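We use cookies to remember your reading preferences. Accept | Manage settings

Last updated 28 May 2026

4. What Changed on the Packing Floor

4.1 From packing to teaching

Before the project began, the nine benches at Plilthorpe did one thing: small goods went into boxes, lids went down, boxes went out. Zomovura brought in automated packing for the simplest orders first, and the most interesting result for us has little to do with the machines' speed. It has to do with who became the expert in the room. The skills needed to teach the system were already there, in the hands of people whose job title was "packer, grade 2," and the company had never had a good reason to write them down.

Teaching is done by demonstration. A worker takes a gripper in each hand and does the task at a table, and the recorded motion becomes training material. Over the study period the team collected 2,247 demonstrations this way, most of them of opening, filling and closing boxes (Figure 5). We were delighted by how fast people developed opinions about it. Araba Odoi, a packer for many years, began sorting her own attempts into "clean" and "fussy" after a single shift, and her labels were later taken up by the engineers as a quality tag.

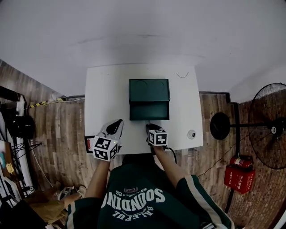 Figure 5. Demonstration work with two hand-held grippers at an open box.

The tag mattered more than we expected. In the first batch of 200 demonstrations, the engineers had kept only those with the shortest completion time. Odoi and Vesela Hoxha argued that many of the short ones were poor teaching. A fast packer skips small corrections that a beginner needs to see, and they felt the system was a beginner in just that sense. When the selection rule was dropped and the packers chose for themselves, both groups reported fewer arguments about what counted as a good example – and the packers began to turn up at the weekly software review, where they had not been invited before.

4.2 Pace, fatigue and pay

The change was not easy for everyone. Ertuğrul Saraç described the grippers as "like packing with somebody else's hands," and asked for shorter turns. Teaching turns were cut in June to half their first length, with bench work in between. Several workers told us they liked the mix and would not want to go back to a full day of either.

Pay was slower to follow. For most of the study, teaching hours were paid at the bench rate, although Smaranda Surdu, the shift lead, had asked for a separate grade from the start. Her case was simple and, we think, a strong one: a person who trains a new hire gets a training supplement, so a person who trains a machine should get it too. Zomovura agreed to the supplement after our second round of interviews. We return to the wording of that agreement in Section 6, where we compare it with the one used at the Wulus site.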